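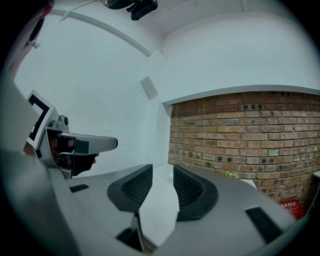
2018-06-07

Lime mortar, batch notes, continued from the December pages.

Cut the last of the cubes from mix 3 out of the molds this morning. Edges are soft and two corners came away on the scraper. The 3:1 sand to putty cubes made with the Sondon sand are better, hard enough that a thumbnail leaves only a faint line. Same putty, same water, same day of mixing, so I put the difference down to the sand. The Sondon is sharper and has more coarse grains. The Andale sand runs through your fingers like sugar and packs badly.

Sieved both again to check. The Andale leaves very little on the top two sieves. Wrote the weights on the card in the tin, not copying them here. Danylo Boiko says the quarry changed the face they are digging and that the older Andale sand was coarser. That fits with the December cubes, which used the older bags and came out fine. I should have written down the bag dates then. From now on the bag date goes on every cube label.

Weight of the Sondon sand as delivered is higher than it should be for the volume. Spread a tray to dry and it lost more than I thought it would. It has been sitting under the tarp with the torn corner. For gauging by volume this matters, damp sand bulks up and you end up putting in less than you think. Either dry it before gauging or do a bulking test each time with the jar. Jar test takes a few minutes and I prefer that.

Putty: opened the second tub from Iketti. Good, stiff, stands up on the trowel, no lumps. The first tub had a dry skin all around the rim where the lid was not down, and I think bits of that went into mix 3. Picked it over and threw out the hard pieces. Keep a finger of water over the putty at all times. Lid down, weight on the lid.

Test panels. Pointed nine joints on the practice panel with the Sondon mix and left them under damp burlap. Beat them back with the stiff brush after they had gone leather hard.
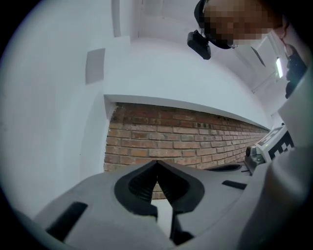
The ones I got to in time have an open, even surface with the sand showing. The three on the right I left too long and the brush only scratched them. They will have to be raked out and done over. In this weather the gap between too soft and too hard is short, so don't start more joints than can be beaten the same afternoon.

Depth of raking out: went to twice the joint width. Used the plugging chisel for all of it. The small grinder is faster but it nicked two bricks on the old panel and I don't want it near the real job.

The Polishchuk job. They want the garden side repointed, and I had put it down as around 2,000 bricks' worth of face from the drawing. The old mortar there is pale and has white lumps of lime in it plus some black specks, maybe ash. Crushed a piece and put it in acid overnight. What was left in the filter is mostly a rounded yellow sand with some fines. Neither of ours matches it for color. Sondon is closest when dry. A part of the Andale mixed into it might warm it up, and at a small proportion the fineness should not hurt much. Try one in four to start.

Do not match to wet samples. I did that last time and the finished work dried much lighter than the client expected.

Cubes to keep: label the Sondon set A and leave them on the rack for seven more days before any crushing. Mist morning and evening. Set B is the Andale and can stay for comparison. Mix 3 can go in the rubble bucket.

To do
Patch tarp or get another one
Bulking jar, find the lid
Color biscuits, Sondon with Andale, four proportions, dry fully before looking
Rake out and redo the three bad joints
Ask Iketti about a smaller tub
Ask Danylo for the burlap back

Gloves: the thin ones split at the thumb again. Use the long ones for putty and wash hands before lunch, my knuckles are cracked from last week.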